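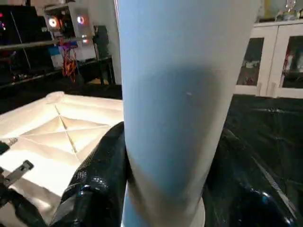 Renu Dwivedi would clear the table before anything else, and she told the Pirkby newsletter so in March: a bench with sheets and loose hardware on it costs more time than any bad tool. Ravindra Upadhyay has read her remarks and agrees with half of them. He runs the repair bench at Driltormont, where small household and workshop items are taken apart, cleaned and put back together.

"Clear it of what?" he asks. "The sheets stay. They do a job."

His preference is for two surfaces side by side, one light and one dark. The light one is for metal parts. A spring or a bracket shows up against white at once, and the fold lines in a creased sheet give rough quarters to sort into. Black plastic goes on the other half and takes anything greasy.

"Plastic wipes down. It wrinkles, and the wrinkles shine under the lamp, so I don't put small screws there. I've lost a few in the folds. A pale washer you'll find. A black one, forget it."

Small springs get their own rule at Driltormont. They are set down on the white side, next to the bracket or clip they came off, and they aren't moved until the bracket goes back. Upadhyay used to drop them in cups. He stopped after a Wednesday session when three cups were tipped into one another and the afternoon went to matching coils by eye.

Tall cylindrical parts are the other subject on which he has a firm opinion. He wants them held low, close to the base, from two sides.

"People grab a cylinder in the middle because it's convenient. Then they turn it and the foot walks across the table. Hold it near the bottom and it stays where it is."

For a matte finish he allows a dry cloth and nothing abrasive. White specks are left alone until he knows whether they are dust or a chip in the surface. Light from one side helps, he says, and he turns the overhead lamp off for this check. Gloss parts he wipes last, when his hands are clean.

Dwivedi's objection, put to him again, is that sheets slide. He concedes the point. His are taped at the back edge only, which leaves the front free to lift when parts need to be poured into a tray. A padded board slides less but holds grit at the corners, and he shakes his out after every 20 jobs. The plastic is replaced after 30.

Asked what he would change, he mentions the width of the bench, then the lamp.

"The lamp first. The bench is screwed to the wall, so that's a bigger conversation. And I'd like a second tray with a lip on it."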